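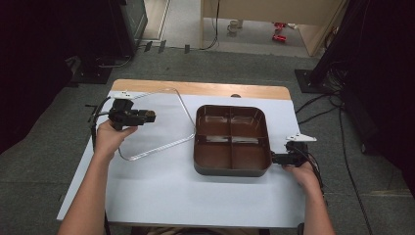 Divided tray, four compartments, brown with dark gray rim

Pudetti Four-Part Serving Tray

If you have ever set out olives next to cheese cubes and come back to find the olive juice has wandered, you already know why we love a divided tray. We have sold the Pudetti line at Medeiros for a good while now, and the four-part tray is the one customers come back for, usually when a friend has gone home with theirs after a party and they need another!

It has rounded corners, a glossy brown inside and a dark gray rim, and the cross-shaped divider gives each snack its own corner. Nuts, dried fruit, crackers and a dip in a little bowl will sit together very happily. So will buttons, beads or seed packets, if your kitchen table does double duty like ours do. A handle on the side makes it easier to carry out to the porch, though please use both hands once it is loaded — a full tray is heavier than you expect.

Care

Wash by hand in warm water with a soft sponge and a drop of dish soap. The corners where the divider meets the sides like to hold on to crumbs, and an old soft toothbrush is just the thing for them. Dry it right away with a cotton towel and the shine will stay nice for years. Please skip the scouring pads, and keep it out of the microwave and the oven.

What goes with it

The Plekness dip bowls fit inside the compartments with a bit of room to spare for your fingers. They come in sets of 2, in cream or moss. If you are feeding a crowd, the Flostmont table runner is long enough for a table that seats 8, and two trays look lovely set at either end of it.

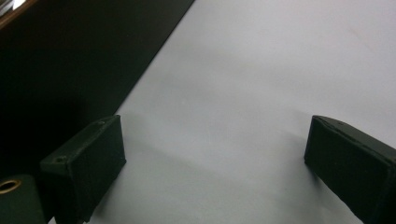
Medeiros Table and Kitchen Department

Ordering and delivery

Single trays leave our stockroom within 2 working days. Orders over 60 dollars ship free, and you are welcome to mix trays, bowls and runners to get there. For weddings, church suppers and office parties we can do cartons of 8, but do write to us early, as we ran short in February and had to disappoint a few people, which we hate doing.

Returns

You have 40 days to change your mind. Send the tray back clean and in its box, with the packing slip, and we will refund the price of the tray to the card you used. If it reaches you chipped or scratched, just send us a note with your order number and we will get a new one on its way to you.

Page last updated 26 June 2018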